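Supplier and grant offer check, with reviewer comments
Site: Plemgate
Completed by: Nisha Vashisht
Date of check: 02/11/2023
Reason for check: offer letter from Fulumov (equipment grant, fee payable up front)

Mark each line Yes, No or Not shown. "They said so on the phone" goes down as Not shown.

1. Company name on the letter matches the company name on the bank details.
No. Letter says Fulumov. Bank details say Geleo. I was told Geleo is the "payments side." I asked for something in writing that connects the two and got a second copy of the letter.

2. Street address is real and the company can be reached there.
Not shown. The address is a mail service. Plenty of honest firms use one, so I'm not marking it No, but it doesn't help them.

3. Phone number found on our own, not taken from the letter.
No. The only number I could find for Fulumov was the one they gave us.

4. Fee explained, with what it pays for.
No. It's called a release fee on page one and an insurance deposit on page two. The amount is the same both times, $2,137. Pick one.

5. Fee refundable if the grant is refused.
Not shown. The word "refundable" appears. The terms it points to weren't attached.

6. Deadline is reasonable.
No. We were given 12 days, then a call came saying the slot would go to another business if we didn't pay that afternoon. I have never seen a real grant office behave like that.

7. References given and checked.
Partly. Three names supplied. Two didn't answer. The third, at Thakur, was very pleased with everything and couldn't tell me what equipment they had bought or when it came. 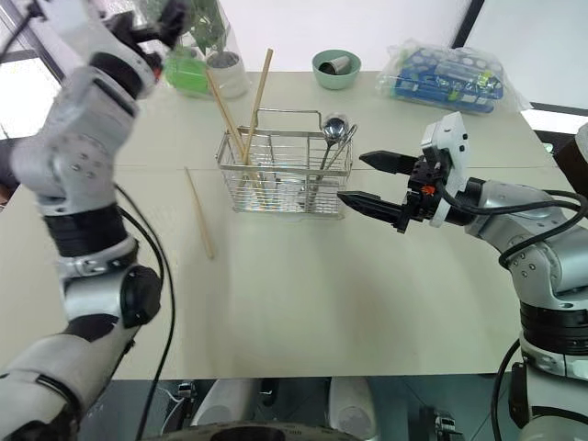
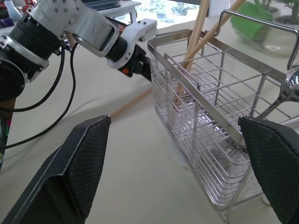
Robot arms over the tabletop; the dish rack is in the second photo.

8. Equipment quote comes from a seller we picked.
No. The grant can only be spent through Geleo, who would also be holding our fee. So one party takes the money, chooses the goods and sets the price.

9. Quote lists model numbers, delivery date and warranty.
No. It lists "workstation package, complete." A complete what?

10. Personal or banking information requested.
Yes, and far too much of it. They want online banking access "to confirm eligibility." Refused. Whatever else gets decided, this stays refused.

11. Paperwork reads as if one office wrote it.
No. The reference number changes between pages and the program is said to have opened in April in one place and to be "newly launched" in another. Could be sloppy typing. I'm tired of giving credit for sloppy typing.

12. Anyone on our side has already paid or signed.
No payment. The interest form was signed before this check was started. It has our tax number on it, so the bank has been told to watch the account.

Result: FAIL. Do not pay.

Comments
I was asked to keep an open mind and I did, up to item 6. The sales rep has offered to "walk us through" the failed items on a call. Declined. Answers to 1, 4 and 8 can be sent on paper, and I'll read them when they come.

The offer letter, both copies, and my call notes are in the blue folder. Please don't ring the number on the letterhead to see if it's real. Somebody will pick up, and that won't tell us anything.

Next check: only if new documents arrive.
Signed: N. Vashisht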